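25/08/2019 — long thread, sorry in advance. I spent the whole day at the Rumis open day in Burkstead and my feet hurt and I have so much to say.

**1/** For anyone who hasn't heard of them: Rumis does robot software, mostly for two-armed machines that work in homes and offices. Once a year they open the doors and let people wander through. I signed up in January and have been annoying my coworkers about it ever since.

**2/** Getting there: take the 30 bus from the station and stay on until the end of the line. The walk from the stop is longer than the map makes it look. There's a bakery halfway. Get the cheese roll.

**3/** They'd printed 265 badges and ran out before lunch, so the later crowd got stickers with their names in marker. I had a badge. I'm keeping it!

**4/** First stop was the Hauser hall, which is the big workshop on the ground floor. One arm bolted to a bench, picking bolts out of a tray and dropping them in cups. Simple job, and I watched it for so long that a kid asked if I was in line for something.

**5/** The thing that got me was how it recovers. It went for a bolt, missed, backed off a little, came in from the other side and got it. Everybody around the bench made the same "ohhh" noise.

**6/** Someone asked the engineer how many tries it took before it could do that and she laughed and said "in here or in simulation?" Which is a great way to get a whole crowd to follow you upstairs.

**7/** Upstairs is Sindex. That's their name for the simulator and also for the room it lives in, which got confusing a few times. ("Is Sindex open?" "It's running." "No, the door.")

**8/** So the idea is that the robot practices in made-up rooms before it goes anywhere near a real one. They have 713 of them. Bedrooms, kitchens, offices, a couple of hallways. You could scroll through the list on a big monitor and pick one, and I scrolled for a LONG time.

**9/** The rooms aren't tidy, and I loved that. Whoever builds these has been in a real house. Things on the floor, things on desks that don't belong on desks, furniture in colors no catalog would put together. I asked about it and the answer was that a robot that has only seen neat rooms gets lost the first time it meets a sock.

**10/** You get the robot's own point of view on the screen, so its arms come up in front of you like they're yours. It took me a minute to stop trying to lean around them. The man next to me did lean, quite a bit, and bumped my shoulder.

**11/** They let us drive! Two handheld controllers, one per arm, a few minutes each. I was terrible. I had the left and right hands swapped in my head the whole time and I closed the gripper on nothing over and over. The ten-year-old after me picked something up on the first go.

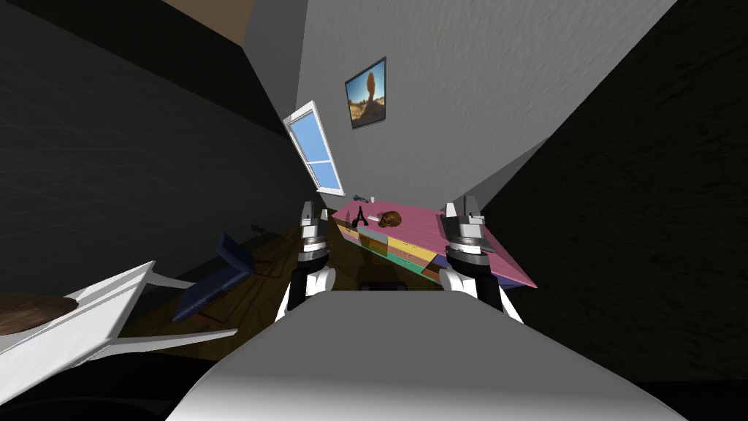

**12/** What surprised me is how much of the work is just deciding where to reach from. I'd figured the hard part was the grabbing. But you come at a thing from the wrong side and your own forearm is in the way, or your elbow wants to go through a wall, and you have to back out and start over. I do this when I unload the dishwasher and I've never once thought about it.

**13/** Stayed for the afternoon talk, 70 chairs and people standing along the back. The part I scribbled down: they change the lighting, the colors and the camera angle between practice runs on purpose, so the software can't lean on any one of them. A drawer has to still be a drawer when it's purple or when the whole room looks crooked.

**14/** Best question came from a woman near the front who asked what the robot is still bad at. Straight answer: towels. Anything floppy. Also clear plastic. They have a bin of crumpled water bottles downstairs for exactly this and apparently it's the least popular bin in the building.

**15/** Small complaint so I don't sound like I moved in: the signs. I went up the wrong stairs twice and ended up in a supply room. And the upstairs room gets hot with that many people and computers in it, so wear something light.

**16/** A couple of people in my replies asked if it's okay for kids. Yes, I'd say so. The Hauser benches have clear screens in front and there was a table where you could build a gripper out of cardboard and string. I made one. It can hold a pen, if the pen is cooperative.

**17/** And if you don't know any of the technical stuff, go anyway — I sell flooring for a living and I never felt dumb asking things. One of the engineers spent ages with me on why wood floors are a pain to get right (shine, mostly) and I got to tell her a thing or two about planks. Best chat of the day.

**18/** They said next year's sign-up will be on the Rumis page again, probably in January. I'll post when I see it. If anyone else from around Burkstead went today, tell me which room you drove in and whether you managed to pick anything up!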